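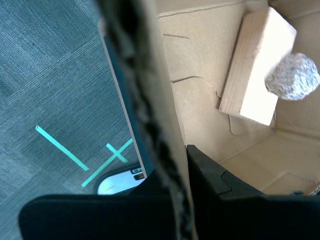

According to Harish Rathore, the main thing missing from most trial reports is a plain statement of what the experimental unit was, and a reader who has to work it out from the degrees of freedom should send the report back. He made the remark at our March short course, and we have since moved the relevant field to the first page of the Garken report template.

About Garken

Garken is a biometrics consultancy. We design experiments and surveys, analyse the resulting data, and write the statistical sections of reports for clients in cropping, horticulture, plantation forestry and catchment ecology. We also run short courses for technical staff who collect data and need to understand how it will be analysed.

The company was formed from the statistics section of Kohlhase, a seed and plant breeding business, when that section began taking on outside work. Kohlhase remains a client and is charged at the same rates as everyone else. It holds no shares in Garken and has no access to other clients' data.

Our office is at Britutcombe. Staff travel to trial sites for layout checks, and we encourage clients to budget for at least one visit before sowing or planting. Errors in plot orientation are cheap to fix with pegs in the ground and expensive to fix afterwards in the model.

What we do

Design of experiments. Randomised complete block designs are adequate for many small trials and we will say so where that is the case. For larger variety trials we generally use partially replicated or row-column designs, with randomisation constrained so that replicates of an entry are spread over both directions of the field. Every design is supplied with the seed value, the script that generated it, a field map and a plot list. The plot list is the authoritative document. If the map and the list disagree, contact us before the seeder leaves the shed.

Spatial analysis of field trials. The default is a linear mixed model fitted by residual maximum likelihood, with design terms retained as random effects and a separable autoregressive process for the residuals. Terms for extraneous variation, such as harvest direction or a linear trend across ranges, are added after inspection of the residual variogram. We report the sequence of models fitted as well as the final one.

Multi-environment trials. Variety by environment effects are modelled with factor analytic structures. We fit these in order of increasing complexity and stop when the additional factor does not account for a useful share of the genetic variance. The current largest data set under this heading covers 37 environments, 36 of which have sufficient connectivity to be included in the combined analysis. The remaining environment shared only a single check variety with the rest and is reported separately.

Ecological survey. Work here includes site selection for riparian vegetation monitoring, occupancy models for repeated-visit bird and frog surveys, and ordination of community composition against measured soil and water variables. Where the client wants to test for a change over time, we ask for the size of change that would alter a management decision and calculate the sampling effort from that figure. We do not carry out power calculations on completed studies.

Wood properties and sampling. For plantation clients we advise on the sampling of stems and boards within trees, and of trees within compartments. Repeated measurements on a single board are subsamples. They improve the estimate for that board and add little to a comparison between sites. Our standard plan allocates effort across strata according to variance components estimated from earlier work by the same client, or from a pilot where there is none. 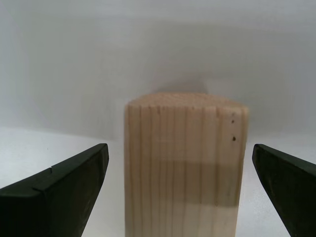 Pine block, unfinished, with the grain running up the face.

How a project runs

An enquiry is allocated to one biometrician, who stays with the project until the report is accepted. A second biometrician reviews the design and, later, the analysis. The reviewer works from the raw data file and the written protocol and does not see the first analyst's code until the two sets of variance parameter estimates have been compared. Differences beyond rounding are resolved before anything is sent out.

We ask for the following before quoting:

The question to be answered, in a sentence or two
The treatments, including any control or standard
A sketch of the site with dimensions in metres and the direction of slope
The machinery to be used and its working width
The variables to be measured, by whom, and on what unit
Any earlier data from the same paddock, compartment or reach

Incomplete information is normal at this stage. The sketch matters more than its neatness suggests and a phone photo of a hand-drawn plan is fine.

Data should be supplied as one row per unit per occasion, in a plain text file, with missing values left blank. Please do not use zero for a plot that was not harvested. Colour coding in spreadsheets is lost on import, so anything recorded that way needs its own column. Comments are kept and read.

Turnaround for a single-site trial is 11 working days from receipt of a complete data file. Multi-environment analyses are scheduled individually. Design requests for winter crops peak before sowing and should be lodged early.

People

Naveen Pandey, principal biometrician. Naveen is responsible for field trial design and for the multi-environment program. His interests are in factor analytic models, the efficiency of partially replicated designs under patchy establishment, and the treatment of heterogeneous residual variance across years. He maintains the in-house design scripts and teaches the second and third modules of the short course.

Harish Rathore, senior biometrician. Harish leads the ecological and forestry work. He trained in vegetation science before moving to statistics and spent several seasons on quadrat surveys. His current work concerns detection error in frog call surveys, constrained ordination with nested sites, and sampling schemes for density in young plantations. He reviews all survey designs.

Including Naveen and Harish, the company has 5 biometricians. They are supported by a data manager and an office administrator. All technical staff take part in code review.

Stilotgate

Stilotgate is our data checking system. It was written for internal use and is now available to clients under a yearly licence. It compares an incoming file with the plot list issued at design, flags duplicated or absent plots, checks units and permitted ranges, and produces a log in which each query has to be closed by a named person. It does not correct values. Where a value is changed, the original is kept alongside the replacement with the date and the reason.

The present release was issued on 26th July. It adds checks for row and range numbering that has been reversed partway through a trial, and it reads sample labels with leading zeros correctly. Licence holders using the earlier release should re-run any file containing such labels.

Short courses

The course is taught in four modules: units and replication; blocking and randomisation; reading a mixed model output; and surveys. Modules can be taken separately, although the third assumes the content of the first two. Participants are asked to bring a data set of their own. A laptop with R installed is needed for the third module only.

Courses are held at Britutcombe or at a client's premises. For on-site delivery we need a room with a projector and enough table space for the layout exercise, in which participants randomise a trial by hand using a printed table.

Independence and publication

Fees do not depend on the result of an analysis. Our contracts state that all treatments and all measured variables in the protocol will be reported, including those showing no detectable effect. Clients own their data. Garken staff may be co-authors on published work where they contributed to the design or analysis and have approved the manuscript, and are otherwise content with an acknowledgement.

We decline work where the treatments were not replicated and the client requires a significance test. In those cases we can provide summaries and graphs, labelled as such.

Contact

Enquiries about designs and analyses go to Naveen Pandey for cropping and horticulture, and to Harish Rathore for forestry and ecology. Licence and course enquiries are handled by the Britutcombe office. Please quote the trial code in all correspondence about existing projects.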